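Idbridge Technical Reports
5 min read

3. Collecting Demonstrations with Hand-Held Grippers

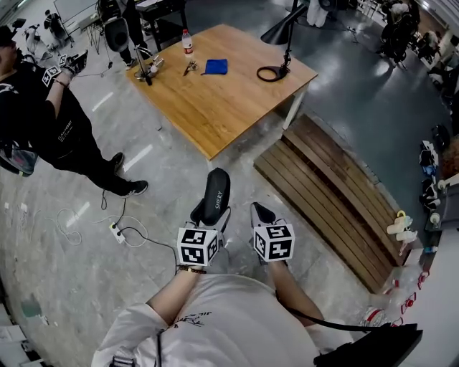 Why collect demonstrations without a robot arm? An operator who holds the grippers directly works at a natural pace, and the same recordings can later be used to train arms of different makes.

Figure 3. Two-handed operation at a table. Each gripper carries a cube with fiducial markers above the hand.

The Vollow data set contains 462 demonstrations of household tasks, recorded by operators working with one gripper in each hand. The pose of each gripper was computed from its marker cube. Segments in which a cube was hidden for more than 151 milliseconds were discarded — shorter gaps were filled by interpolation.

Policies were trained for 2000 epochs with the settings given in Section 2. Graça Amaral and Ákos Dudás checked the labels independently, and disagreements were settled by Niamh Ó Conaill. Policies trained on two-handed recordings completed the folding task more often than the single-handed baseline. The gain was smaller for tasks with thin tools, where finger placement remained the main source of error. Section 4 reports results by task.

Contact: Rodrigo Caldeira, Idbridge | © Idbridge | Back to top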